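**Hastska Brings Taped Table Grids to Shared Rooms at Skarkside**

SKARKSIDE, May — Hastska, a small firm that plans and sets up shared tables for clubs and after-school rooms, is opening its table-marking sessions to any group that books space at Skarkside. The sessions teach people to divide a plain tabletop with blue masking tape, give each plate and block a place, and put everything back the same way at the end.

Skarkside has 11 tables in shared use. Groups change over several times a day, and the next one in often spends the first part of its booking clearing up after the last.
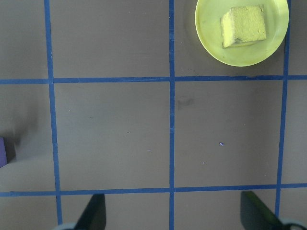
The Hastska method starts with the tape. Strips go down the length of the table first, then across it, and the squares they make are left open until there is something to put in them. Lines don't have to be perfect. A strip can wander a little on its way down the table, and the square beside it will still hold a plate with a yellow sponge cube on it.

"People want to get out a ruler, and I tell them to put it away," said Gisela Iturra, who runs the sessions for Hastska. "If you can tell which square the plate goes in, the tape has done its job."

Groups can tape straight onto the tabletop or cover it with kraft paper first. Paper takes longer to lay but lifts off in one go. 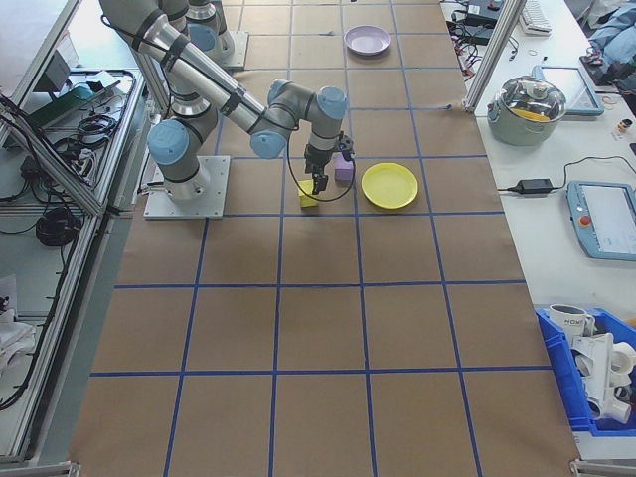

Each session lasts 2 hours and takes up to 16 people. The first half covers laying out the grid. In the second half, people work in pairs to set out plates and cubes, move them from square to square, and return them.
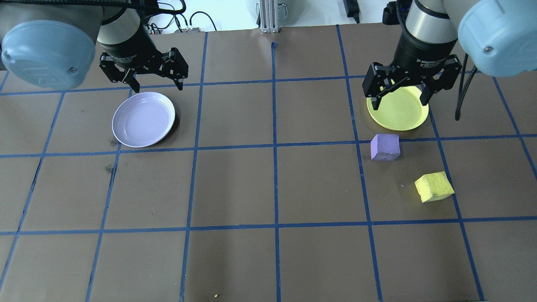

Color does most of the labeling. Hastska doesn't print names or numbers on the squares, and younger groups seem to manage well without them. A bright yellow plate and a pale one with a faint lavender tint are easy to tell apart across a table, so a leader can call out a color and people know where to go.

Tape and paper for the sessions come from Insaurralde. Cliltlow, which handles bookings for the building, will keep 100 starter packs at the front desk. Each pack holds one roll of blue tape and a folded layout sheet — plates are not included.

The layout sheet suggests beginning with one small cube and one dish, and adding more once the group is used to the grid.
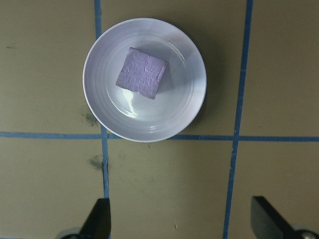 **Booking**

Sessions are open to any group with a current Skarkside booking. Group leaders can sign up at the Cliltlow desk and should say which table they use and whether they want it covered with paper.

**About Hastska**

Hastska plans table layouts and storage for shared rooms. Gisela Iturra is the contact for press and for groups with questions about the sessions.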